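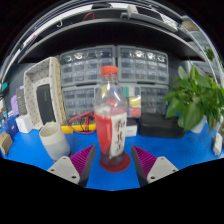 Attachment 1: bottle with the red screw cap, on the blue bench mat

Ticket: Labels print fine on screen, come out shifted on the roll
Product: Ladidska label designer
Status: Solved
Opened by: Stirkby workshop account

Original message

Hi all! First off, I love this program. I moved our whole set of bottle labels over to it in June and the vertical text tool alone was worth the switch. We do small runs for the Wimbridge food fair, two-color wraparounds mostly, red on one side and white on the other, with a column of characters running down.

My trouble is with the long roll. The first labels are perfect, then the color split starts creeping left, and by label 54 it has moved a full 4 mm. The preview shows everything dead center. Printer is a Barros desktop unit on USB, and the order is 1,000 labels, so I'd love to crack this before I load the good stock!

Tried so far:
Restarted the printer and the computer
Cleaned the roller
New roll from the same box
Exported to PDF and printed from there (same drift)

Reply from support

Thanks for such a clear write-up, and the vertical text tool is a favorite here too! The PDF test is really useful. If the drift shows up there as well, the design file is probably fine and we should look at how the printer finds the gap between labels.

Please open Printer Setup, then Media, and tell us what Sensor Type says. Also check the Label Gap value against a ruler.

Customer

Sensor Type: Continuous. Gap is grayed out. Is that it?? My roll definitely has gaps.

Reply from support

That's very likely it! In Continuous mode the printer feeds by measured length and never looks for the gap, so a tiny error adds up with every label. Switch to Gap, save, close the lid and hold the feed button until it pushes out a few blanks. Then run a short test.

Customer

Switched, calibrated, ran 7. Beautiful. Ran 54. Still beautiful! I laid the first one over the last one against the window and the edges match.

One small thing: after I unplugged the printer to move it, the setting went back to Continuous. I set it again and ticked Store on Device, and now it survives a power cycle.

Reply from support

Great catch on Store on Device, we're adding that step to the calibration help page. Marking this as solved. Reply on this ticket if the drift comes back during the full run.

Customer

Full run done, all 1,000, no drift. Thank you so much, starting on the jar lids next!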